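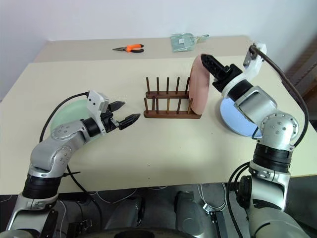
Liquidated damages clause

Search this wiki Go
Main page - Contents - Random article - Recent changes - Help

A liquidated damages clause is a term in a contract that sets, ahead of time, how much one side pays if it breaks the deal in a certain way. Most often the breach is lateness. Common in building work, supply deals, equipment leases, event bookings. Sometimes shortened to LDs, or LADs in older building forms ("liquidated and ascertained damages").

The word liquidated here means fixed or settled. Nothing to do with closing down a company.

Purpose

Proving loss after a breach is slow and costs money. A shop that opens late lost sales, but how many? The clause skips that argument. Both sides agree a figure when they sign, and the injured side usually only has to show that the breach took place and that the clause covers it.

Also works as a limit. If the clause is the only remedy for delay, the party in breach pays the agreed sum even where the real loss was larger. Suppliers often want the clause for this reason, and price the job with it in mind.

How the sum is set

Several forms are seen:

Daily or weekly rate - a set amount for each day or week of delay. The most common type.
Lump sum - one payment for one kind of breach, such as canceling a booking.
Percentage - a share of the contract price, usually with a cap.
Sliding scale - the rate goes up or down as time passes or as parts of the work are handed over.

Worked case: Grendier agrees to fit out a store for Meranis by a fixed date in December. The contract says $85 per day for late completion, capped at $3,000. Grendier finishes ten days late with no right to extra time. Meranis may take $850 off the final payment, if the contract allows set-off, or bill for it seperately. No need to prove actual lost sales.

Liquidated damages and penalties

Courts in many countries draw a line between a fair advance figure and a penalty. The test varies. In most US states the sum has to be reasonable in light of the expected or actual loss, and the loss should be hard to prove. A sum far above any likely loss may be struck out. English law moved to a different question - whether the clause protects a legitimate interest and whether the amount is out of all proportion to it.

Calling the clause "liquidated damages" does not settle the matter. Courts look at what it does. Same the other way round, a clause headed "penalty" has sometimes been upheld.

Points that tend to count against a clause:

One large sum for any breach, serious or trivial.
A figure copied from another contract with no thought given to this one.
Claiming the fixed sum and also actual damages for the same loss.

If the clause fails, the injured party can normally still claim ordinary damages, but has to prove them.

Extensions of time

A delay clause needs a firm date to count from. Where the customer caused the hold-up, the supplier may be able to avoid some or all of the payment. Most building contracts therefore include a way to move the date. Where there is none and the customer is at fault, the fixed date can fall away, leaving the supplier with only a duty to finish in a reasonable time. Notice rules matter alot here. A late notice may lose the extra time, depending on the wording.

Deposits

Treated differently in many places. Say Quintana pays $2,000 to reserve a hall at Pukcombe and then cancels. Whether the money is kept depends on the contract, the size of the deposit next to the full price, and any consumer law that applies.

Consumer contracts

Stricter rules often apply where one side is a private buyer. High cancelation charges in gym, phone and rental agreements may be unenforceable as unfair terms.

See also

Breach of contract
Force majeure
Limitation of liability
Mitigation of loss
Set-off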